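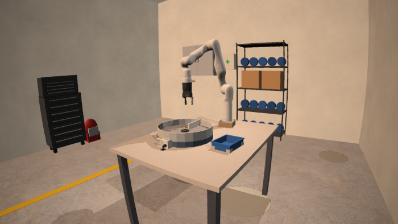 An afternoon at the Gristus open lab, Kollthorpe

I'd been meaning to get over to Gristus ever since they started opening the doors to outsiders, and on 16th February I finally made it. It's a long drive from my place and the parking is awful (go around back, there's a second lot by the loading dock), but they had coffee going and decent cinnamon rolls, so I forgave them pretty fast.

I came for one thing, the bowl feeder work. If you've ever run small parts on a line you know the problem. Parts come up in the bowl however they please, the arm goes in to grab one, nudges its neighbor, and now you've got two on their sides and a jam. My shop has fought this for years with compressed air and bad language.

Zihan Fang ran our session and she was great, fast talker, didn't mind being interrupted. Their method is called Umia, and the whole thing is trained in simulation first, in an in-house simulator they call Zou. So most of the tour was us crowded around a big monitor watching a computer-made workcell: one table, one arm, a round feeder bowl, a blue bin to drop parts in. They've even modeled shelves and a tool chest in the background, which I thought was kind of sweet!

The idea, as I understood it (and I asked her to go through it twice), is that the arm doesn't just pick the part that's easiest to see. Before each pick, Umia tries out a few possible grabs in its head, so to speak, and scores each one by how much it would disturb whatever is left in the bowl. A grab that gets the part but knocks over the next one scores badly. You end up with an arm that will pass up the nearest part and go for one with more elbow room.
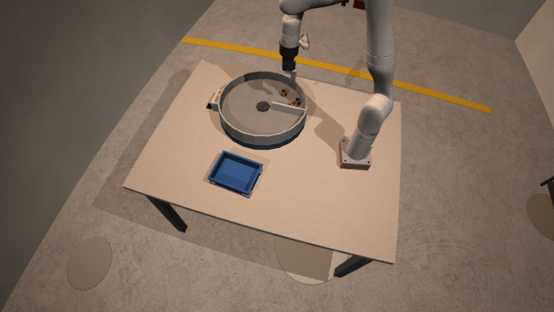
The hard case is parts standing close together near the wall, with the partition bar next to them. There isn't much space for a gripper, and if you come in at the wrong angle you're pushing one part into the other. Zihan said the early versions loved to plow straight into that corner. What fixed it was changing the starting layouts. They used to scatter parts evenly over the bowl floor, and now a big share of the runs start with the parts bunched up by the wall on purpose. It's such a simple change – I wrote it down and underlined it.

She put the numbers on a slide for us. The test set was 2418 simulated picks, and knocked-over neighbors went from 16 percent with their old method down to 3 percent with Umia. Somebody in the back asked about shiny parts and she said shiny parts are a headache and they're still on it. I liked that she didn't dodge.

My own question was about the place step, which tends to get ignored in talks like this. You can have a beautiful pick and then drop the thing in the bin like a rock. They do score it, though more loosely: the part has to land inside the bin and not bounce out, and there's a small bonus if it ends up on its base. In one of the runs we watched there was a little cylinder standing straight up in the blue bin, with the gripper over at the bowl, and I'd have been very happy to see that on my line. The bonus is small because when they made it bigger the arm got fussy and slow, hovering over the bin forever.
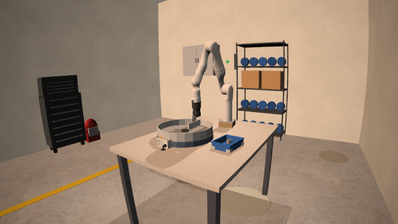 Moving all of it to real hardware is what I really wanted to hear about, and it's the part with the fewest answers so far. They plan to start in April, same sort of layout, with six part shapes to begin with. Zihan's main worry is contact. In Zou, the slim fingers can reach down over the bowl and the physics is whatever you told it to be, but a real bowl is oily and the parts have burrs. Their plan is to vary the friction a lot during training and hope the real value falls somewhere in that range. We've tried a cruder version of that with our own setup and got mixed results, so I'll be curious.

If you go, bring questions about your own parts. They seemed glad to get them, and I came home with an email address and a promise to mail over a bag of our worst offenders. I still need to find a box for those.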